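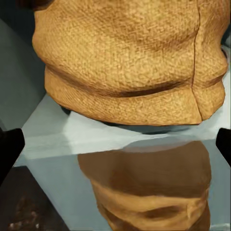 Woven tan material, folded over thickly at the base. Rendered view.

Organ transport and cold storage room, walk-through checklist
Site: Rereck Transplant Research Center, lower level
Walked by: Drita Perić and Hazem Badawi
Month: December

1. Cold storage alarm sounds at the nurse station
OK. Loud and clear, and picked up in 15 seconds. Great response from the evening team!

2. Perfusion pump no. 3256, battery holds without wall power
OK. Ran for 30 minutes unplugged and the flow stayed steady the whole time. So pleased with this one after the trouble we had in spring.

3. Backup pump, same test
NOT DONE. Charger was out on loan to the teaching lab. Hazem will get it back and repeat.

4. Preservation fluid in date
OK, all 112 bags checked. Oldest stock is now at the front (thank you Selma, the shelves are a joy to use).

5. Transport boxes: lids, latches, drain plugs
FIX. One latch on the Farance box is stiff. It closes, but you need two hands, and that's no good when you're carrying paperwork. Tagged and set aside.

6. Labels and chain-of-custody forms
OK. The new form has the donor number on both pages, a really nice improvement. Please throw out old pads if you find any.

7. Floor clear between storage and the elevator
FIX. Two carts parked by the door. Moved during the walk, but they need a proper home.

8. Eye wash and spill kit
OK. Kit sealed, eye wash ran clear.

9. Phone list on the wall
FIX. Still shows Dušan Vidmar's old extension. Nermina has the right one.

Comments: best walk-through we've had down here, and you can tell people care about this room. Items 3, 5, 7 and 9 stay open until Drita signs them off.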